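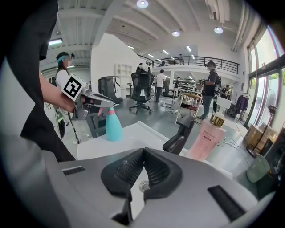 Hoi-yan Sin thinks the damp-box trials should stop until we know what the Wellham paper is sized with, and asks why batch 6 was left in the same run as the others. Fair point. Batch 6 is out and will be done again separately.

2025-03-30

Paper relaxing, continued. Wellham 200 gsm and the older Fleury stock, both for the Drodau edition. Tap water today, no additive.

Wellham: misted both sides, stacked between blotters, weighted, left for 11 hours. Lies flat. Takes ink well in the solids but the fine line work at the foot of the plate is weak. More pressure helped on the second pull and embossed the margin too much. Back to the first setting.

Fleury: soaked in the tray, blotted, printed at once. Good blacks. Cockled at two corners when it dried under boards. The sheets bought in August behave better than the newer ones, same watermark, so storage may matter more than the maker.
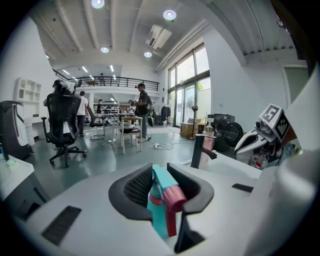

Spray bottle, teal with pink trigger.

Misting by hand is uneven whichever way I do it. Heavy first squeeze, then it settles. Started the spray off the edge of the sheet and moved across, which got rid of the blotches on all but one.

Sollance quoted for 2000 sheets, cut to size, delivery not included. Too many for us unless the bindery takes half. Ask for a price on a smaller lot and for the sizing details in writing.

To do: redo batch 6 with fresh blotters. Weigh a Fleury sheet before and after soaking. Change the press blankets, the front one has gone hard along the left side. Label the drying boards, I mixed up two stacks and had to go by the deckle.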